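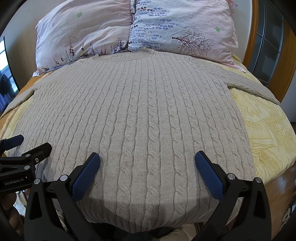 **Figure 3.** Cable-knit sweater laid flat on a bed, neckline towards the pillows and both sleeves extended.

### 4.2 The bed as a working surface

The households in the Ulis sample were asked to handle their knitwear as they would on an ordinary day, and no surface was suggested to them. In the notes kept for the Grovari study, 422 of the 855 recorded layings-out took place on a bed. Dining tables came second, followed by ironing boards, sofas and floors. The share was higher for sweaters and cardigans than for shirts, and higher again for anything with a cable or other raised pattern.

Size explains part of this. A sweater with its sleeves out needs more width than most household tables offer once they have been cleared, and several participants did not regard clearing the table as worth the trouble. The bed is already empty of dishes and papers during the day, and in most homes it stands close to the wardrobe or chest in which the garment will be stored. Waltraud Hinrichs, who carried out the interviews, recorded a third consideration that we had not included in the original question list. Participants spoke of the bed as clean in a way that the table was not, even where the table had been wiped that morning.

The bed nevertheless has drawbacks as a folding surface. It gives under the hand, so that a crease pressed into the garment is partly taken up by the mattress. The height is also low for a standing adult. Participants over the age of 70 tended to sit on the edge and work sideways, and this changed the order in which the sleeves were brought in. Where the bedspread had a woven or quilted texture, the knit was reported to catch slightly when it was turned over.

### 4.3 Orientation of the garment

Orientation was coded using the position of the neckline in relation to the head of the bed. In the great majority of layings-out the neckline lay nearest the pillows and the hem nearest the person. Figure 3 shows this arrangement: the ribbed crew neckline is just below two printed pillows, and the cables run down the body to the hem. We refer to it below as the head-to-pillow position.

Participants rarely described the position as a choice. When asked, they tended to answer that a sweater "goes" that way on a bed, as a person would. Lahcen Benkirane has suggested in an earlier working note that the pillows act as a stop, giving the person something to line the shoulders up against. Our material is consistent with that view but cannot settle it. In the few homes where the pillows were kept in a cupboard during the day, the head-to-pillow position was still the most common, though the garment was placed lower on the mattress.

The direction matters for what follows. With the hem nearest the body, the first fold that comes easily to hand is the one that lifts the hem towards the neck. With the neckline nearest, it is the sleeves that are handled first. Written folding instructions almost always begin with the sleeves, and it may be that they assume a table approached from the other side.

### 4.4 Cables, sleeves and the smoothing stage

Smoothing was treated as a separate stage wherever a participant passed a hand over the garment between laying it down and making the first fold. It was present in nearly all layings-out of cable-knit garments and was often left out for plain jersey. The cables appear to serve as guide lines. A column that wanders shows at once that the body has been pulled to one side, and participants corrected it by drawing the hem downwards or by lifting a side seam and letting it drop.

Sleeves were smoothed less carefully than the body. On a single bed there is seldom room for both to lie straight out, and a sleeve was commonly left to lie at an angle or to run over the side of the mattress. Six participants straightened such a sleeve before folding; the others left it and brought it in directly from where it lay. The latter method gave a slightly bulkier packet, with the cuff turned under, although none of those who used it considered this a fault.

The sweater in Figure 4 illustrates the point. The columns are in regular order across the body, while the left sleeve lies diagonally across the bedspread and the right one curves down over the edge of the bed. In Zekine's terms, which we have adopted with small changes, the body would be scored as "settled" and the sleeves as "open". The Rieger scale, used in Section 3 for woven shirts, has no category for a garment in this mixed condition, and we did not apply it to knitwear for that reason.

**Figure 4.** The head-to-pillow position, with the right sleeve over the edge of the bed.

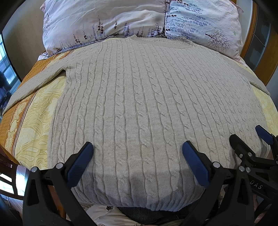
### 4.5 Limits of the material

The sample is drawn from one district and was collected mainly in February, when heavy knitwear is in daily use. Layings-out at the end of the season, before long storage, may well be slower and more careful. The codes for smoothing were assigned by two readers, and disagreements over very brief hand movements were resolved by discussion.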